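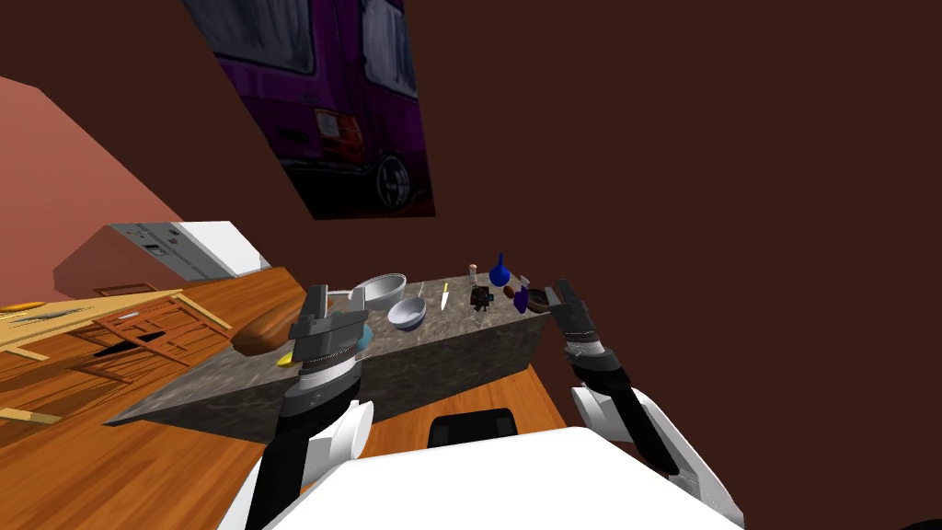
Up before six again. Rain on and off until lunch, then a low gray sky. Made oatmeal and ate it standing up so I could read the last of the Perness letters before work.

I am now most of the way through the parish box. The tax roll for 1566 is the oldest thing in it and the hardest to read. Whoever wrote it had a habit of running the final letters of each surname into a long tail, so that Halász and Hajdu look nearly the same if the page is stained, and it is stained. I had put down four households as Halász. After going over it with the magnifier I think one of them is Hajdu. I wrote to Zoltán to tell him he may have a miller in the family. He wrote back in ten minutes asking if the miller paid his taxes. He did, but late.

Work was slow. Sobia was out with her back, so I covered the front desk and did the returns. Left at four.

Stopped at Erzsébet's on the way home to give back her folder. She had found the notebook her mother kept, the one she thought had gone in the move in 2000. It's a school exercise book with a soft blue cover. The first half is recipes and the second half is names, births, and who married whom, with a few lines crossed out so hard the pen went through. She let me copy out six pages at her table. She wouldn't let me take it home and I didn't ask twice. There is a Réka Farkas in it with no dates, only "went to her aunt." Erzsébet says every family has one of those. She doesn't know which aunt.

The Farkas side is the part I can't join up. I have the baptisms, and I have the land sale for 520 florins, and between them there are two generations with nothing. If the aunt was on the mother's side she would be under a different name and possibly in a different village. Mernari is the nearest one with its own register. I'll have to write to the archive there and wait. Last time it took seven weeks.

Walked back the long way by the river. The water is high for November and the lower path was closed, so I went up past the school. Bought bread, onions, and a new ink cartridge, which cost more than it did in the spring.

Supper was lentils. Sena called at eight to say the society has moved the winter talk to the smaller room and would I still do twenty minutes. I said yes. I have nothing written. I could talk about the tax roll, but without the Farkas gap filled it stops in the middle. Sena said most talks do.

Typed up the six pages before bed. Page 612 of my own notes now, and I still haven't made an index. Should start with the surnames. The notebook spells Halász three ways.

Left knee sore from the hill. Must call the dentist tomorrow and find the receipt for the heater.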